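Shake table notebook, May
Wostley wall panel, second round

Ran the Wostley panel again this morning with the Gromever anchors in place of the old bolts. Rochelle set the table to the same record as last time. Panel mass 312 kg, 40 seconds of motion, three runs with a pause between them to check the logger.

The supplier's sheet says these anchors cut drift at the top of the panel by half. I don't see it. Drift on run 1 was lower, yes. By run 3 it was back close to the old bolts, and there's a fresh crack at the lower left corner that Femi marked in pencil. I'd want to see what happens after a long string of aftershocks before anyone says "half" to a client. 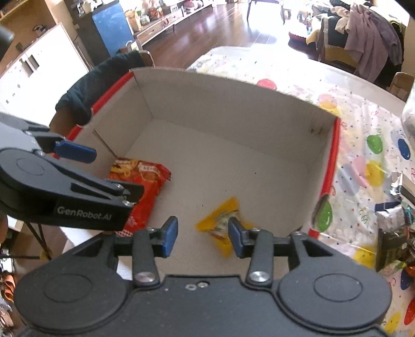 Raghavendra thinks the run 3 number is a bad sensor. Maybe. Channel 6 has been noisy since we moved the cable, but 5 and 7 show the same rise and they're on a different board. Blaming the sensor is a bit too handy – we didn't blame it on run 1, when we liked the answer.

Also not sold on the input record. It's from a station on hard ground, and the houses Edith wants this for sit on fill. Asked her for a soft-soil record, she has one from Wike.

To do:
– swap channel 6 and repeat run 3 as is
– torque check on all anchors, write down before AND after
– Rakiya to photograph the crack with a scale
– no numbers to Grelent yet

Table is free again at 2 pm.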